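Brallano opens second collection room in Roldale for table-setting examples

May
By the Brallano press office

ROLDALE – Brallano, the company that develops learning software for service robots, has opened a second room for recording hand-guided examples at its site in Roldale. The room is used for one family of tasks: placing, moving and clearing cups, bowls, saucers, spoons and trays on a table. The recordings will be used to train Beddoe, the company's learning system for small tabletop jobs.

The first room, which opened last year, has already given the project 1416 accepted recordings. With the second room, the total has now reached 1769. A recording is called accepted when two reviewers have watched it from start to finish and both agree that the task was completed and that the movement of the hand can be followed without gaps.

Brallano does not record these examples on a robot arm. The people who do the work hold a gripper in the hand, with a camera fixed to it, and carry out the task at a normal table. The system then learns from what the camera saw and from how the gripper moved. This way of working is slower to prepare than many visitors expect, but when the table is ready a single example takes little time, and the person can repeat it with small changes.
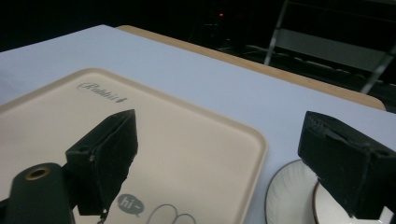
The small changes are the main subject of the work in Roldale. During the first months the company found that Beddoe learned very well to put a cup on a saucer when the saucer was in the middle of the table, and quite badly when it was near an edge or close to another object. The recordings were too similar to each other. The people had a habit of putting everything back in the same place after each example, as anybody would do at home.

For this reason the second room works with a written plan. Before each example, the operator reads from a card where the tray should be, where the saucer should be and which hand starts. The cards are mixed at the beginning of every session. There are nine starting layouts in the plan at this moment, and each of them can be turned or moved to another part of the table. The operator is also asked to begin from different heights and directions, so that the system does not become used to only one way of coming near to an object.

The plan includes tasks for one gripper and tasks for two. In the tasks for two grippers, one side may hold an object still while the other side takes something out of it or puts something in. Lifting a spoon from a bowl is a good case. It looks easy, but the spoon can turn between the fingers and the bowl can slide when it is touched. Both of these events are useful to the learning system, if they are recorded clearly and if the operator corrects them in a calm way.

Brallano keeps a part of the failed attempts as well. They are stored in a separate group and are marked with the moment where the problem began. The company wishes to find out if Beddoe can learn to notice a bad grip earlier, before the object falls. No results from this part of the project are ready to be published, and the company prefers to wait until the same test has been repeated in both rooms.

The grippers used in Roldale are made by Jotard, a workshop that also takes care of their repair. The fingers have a soft covering, and it becomes worn after many contacts with cups and table edges. In the beginning the covering was changed as soon as it showed wear. Now it stays on for longer, and its condition is written down at the start of each session. A robot at work in a cafeteria will not always have new fingers, and the learning system should have seen old ones too.
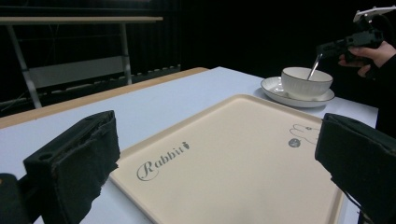
The choice of objects follows the same idea. The company buys normal tableware from normal shops, in light and dark colors, with and without printed pictures. Light objects on a light table are difficult for a camera, and the first version of Beddoe often made mistakes about where the rim of a pale tray ended and where the table started. Printed drawings and words on a tray can also confuse the system, which may treat a line of the drawing as the edge of an object. The Roldale team has therefore increased the share of examples with such trays, and it will continue to do so until the autumn.

"We were asked many times why we do not simply record more, and faster," the company said in a statement. "Our experience is that one hundred examples which are different from each other help us more than a thousand which are the same. The people who record them have become very skilled, and they tell us often which layouts are missing. A good part of the present plan comes from their notes."

Operators work in pairs. One person carries out the task and the other prepares the table, reads the card and checks that the recording has started. They change places during the session – at the latest after one hour – because holding the gripper is tiring for the wrist. Every new operator receives two days of training, in which the first day is only for practice and nothing is kept for the data. The company asks operators to wear dark sleeves without patterns and to keep their faces outside the view of the cameras.

After each session the recordings are checked for three things. The time marks of the cameras must agree with each other, the position of the gripper must be known during the whole task, and the description of the task must match what was done. The last point causes the most corrections. If the card says that the spoon is to be placed on the saucer and the operator places it on the tray, the recording is not thrown away. It receives a new description and goes to the reviewers again.

In the next step, Brallano will test Beddoe on a robot arm with two settings of the table that do not appear in any of the recordings. The test will be carried out in Roldale, with tableware that the system has not seen before. The company will publish the number of successful and unsuccessful attempts for each task, together with the list of layouts, so that other groups can compare their own systems under similar conditions.

The second room will stay in use for table tasks until the end of the year. After this, the plan is to add simple kitchen work, such as putting dishes into a rack and opening food boxes with a lid. Brallano is looking for more operators for the morning and the late afternoon sessions. Earlier experience with robots is not necessary, and the training is paid.

Journalists who wish to visit the collection room in Roldale are welcome to do so by appointment. Requests can be sent to the Brallano press office, and should say if the visitor would like to try the gripper, as a place in a practice session must then be reserved.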